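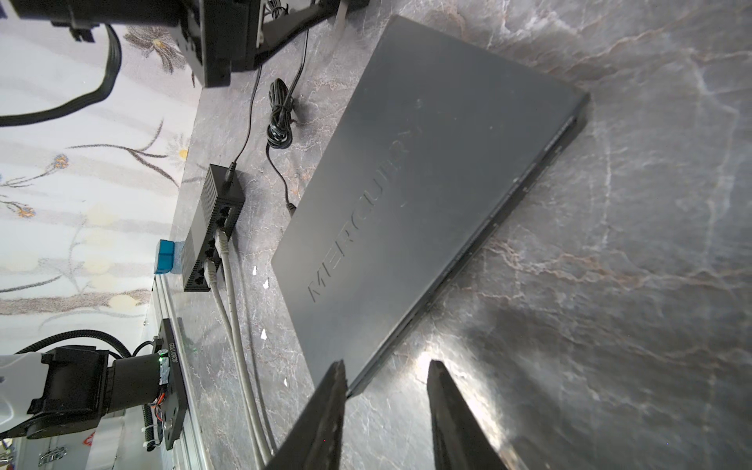
How many examples does one task need?
Plan on 3000 for a two-arm task, with the objects moved between takes.

Set both arms to the start pose and begin recording, then move them slowly – jerky takes go in the bin.
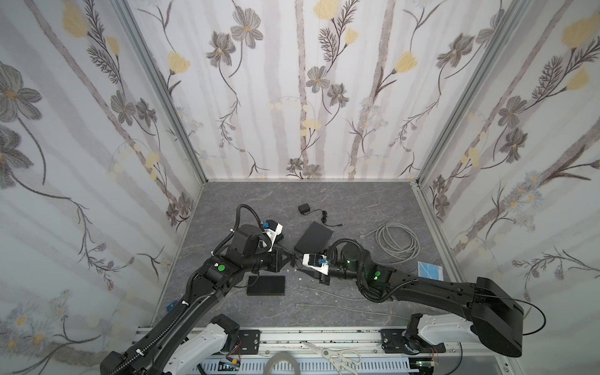 Both arms over the work surface, power adapter towards the back

Save each take under its task name.
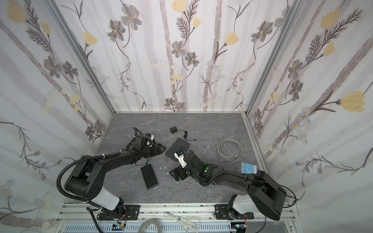 Should failed grasps be kept?
Keep them in a separate folder, marked as failed.

Check the wrist view before closing the fingers.

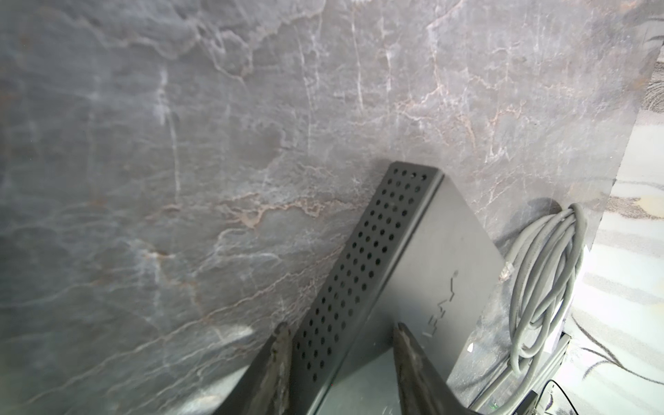
Close gently, hold for 2 seconds, then stop recording.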